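Codell Kitchen Help: Fruit, Plates, Colanders and the Countertop Oven

Last updated August 6, 2024

What does this page cover?
Small-kitchen setups where one table serves for rinsing, plating and toasting. It applies to the Mado tabletop (white, all sizes) and to the Arkum and Fortin accessories sold with it. Built-in counters have their own page.

How much clear space does a toaster oven need?
Follow the manual for your oven. If the manual is lost and no copy can be found online, contact the maker before using the oven on a small table. We do not publish a general clearance figure, as vent positions differ from one model to the next.

Can I put a hot tray straight on the Mado top?
No. The white finish will yellow. Use a trivet or a wire rack. Discoloration from heat is permanent and is not covered by the warranty.

Why does the Mado top have holes in it?
They are mounting points for accessories. The holes go all the way through the surface layer, so liquid poured on the table can enter them. Wipe spills toward the nearest edge, away from the holes. Plugs are available as a spare part and can be removed with a fingernail.

Can the colander go directly on the table?
Yes, if it has been drained first. A colander set down straight from the sink will leave a puddle under the base. Shake it over the sink, wait a minute, then move it. For longer draining, put a shallow tray underneath. The Arkum oval colander fits inside the 300 mm Arkum tray with its handles resting on the rim.

Should fruit be rinsed before it is put out?
Berries should be rinsed shortly before they are eaten. Washed strawberries kept at room temperature soften quickly, and the hulls should stay on until after rinsing. Rinse oranges before cutting, as the knife carries whatever is on the rind into the flesh. Bananas need no rinsing if they are going to be peeled by hand.

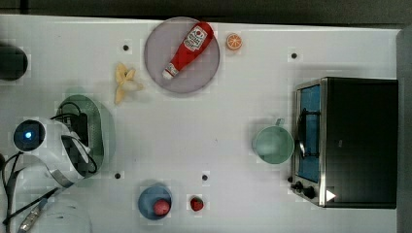

Cut fruit is a separate matter. Once an orange has been sliced it should go on a plate or in a covered container and be refrigerated within two hours. Citrus juice left on the Mado top overnight can dull the finish, so wipe it up with a damp cloth and then a dry one.

Where should the ketchup go?
Most labels call for refrigeration after opening. During a meal the bottle can stand on the table. If it has to lie down, lay it on a plate with the cap closed — a cap that looks shut may still leak when the bottle is on its side. Wipe the nozzle before closing it.

Are the large round plates safe in the toaster oven?
Fortin plates are not. They are rated for the dishwasher and for short reheating in a microwave. They are not rated for any oven, including toaster ovens on the warm setting.

How do I remove a ketchup or berry stain?
Mix 300 ml of warm water with a few drops of dish soap. Wipe, rinse and dry. If a mark remains, apply a paste of baking soda and water, leave it for ten minutes and wipe again. Do not use scouring pads or bleach.

How do I clean inside the mounting holes?
Use a dry cotton swab for crumbs and a damp one for anything sticky. Do not spray cleaner into the holes.

What size of hole plug do I need?
Order part 102 for tops bought since last December. Earlier tops take the older plug, which has a wider lip — check the sticker on the underside of the table if you are unsure.

Can I return an accessory after using it?
Colanders and trays can be returned clean within the normal return period. Plates can be returned only in unopened packaging.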